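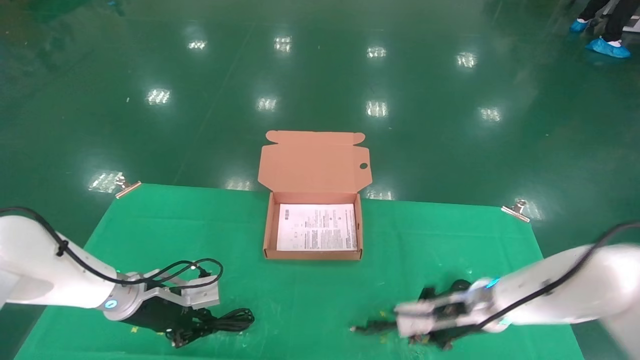 *Open carton with printed sheet and cables, packing table.*

# Gallery: The Small Accessory Carton

The Gudbridge Packaging Study Collection documents ordinary shipping and retail cartons in use. This page concerns the section on small accessory packaging, which covers boxes made to hold cables, input devices and the printed matter supplied with them. The section was arranged by Tonantzin Arriaga and opened to readers in February.

The carton in the first photograph is a one-piece box with an attached lid. The interior is kraft-colored and the lid stands open behind the tray, showing two small tab flaps on its top edge. The printed sheet has been laid in the base and covers most of it. Two black cables remain on the green table cloth, one of them coiled, and the cloth is held at its back corners by metal binder clips.

Readers may wish to compare the position of the sheet with the packing orders reproduced in the Warrier file. Warrier's practice was to place printed matter first and cables second. Other packers in the collection, among them Lumelach, kept the sheet for last so that it would be the first item met on opening.
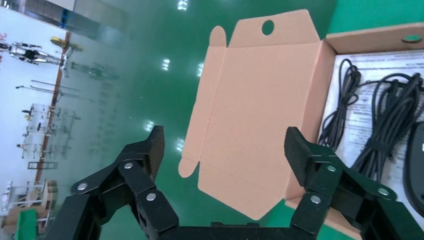 Reading time: 2 minutes

*Flat blank beside an open carton with sheet, cables and mouse.*

The unfolded blank shows how a box of this type is cut and creased. Fold lines divide the tan board into a large central panel and narrower side strips. Tabs project from the top edge, and one of them carries a round punched hole for hanging. Smaller rounded tabs and angled cuts can be seen along the lower left.

Beside the blank, an open carton holds a printed instruction sheet and two coiled bundles of black cable, with a black computer mouse with a glossy shell at the far right. The bundle on the left is thinner and more loosely coiled than its neighbor. A small round green sticker is fixed to the inner face of the upright wall.

## Notes on the Section

Die-cut blanks are stored flat in the study room, in folders of 90. A reader may request one blank for folding at the table; assembled cartons are issued separately. Bone folders and rulers are available at the desk. Adhesive tape may not be applied to any item.

The section currently lists 817 cartons and blanks, including the Gerkemis transfer, which is still being cataloged. Entries record board color, fold pattern, closure, and the presence of a hanging hole or interior sticker. Contents are entered only when they were received with the box.

The study room receives readers on Tuesday afternoons by appointment. Requests for reproductions should state the section title and the caption of the photograph required.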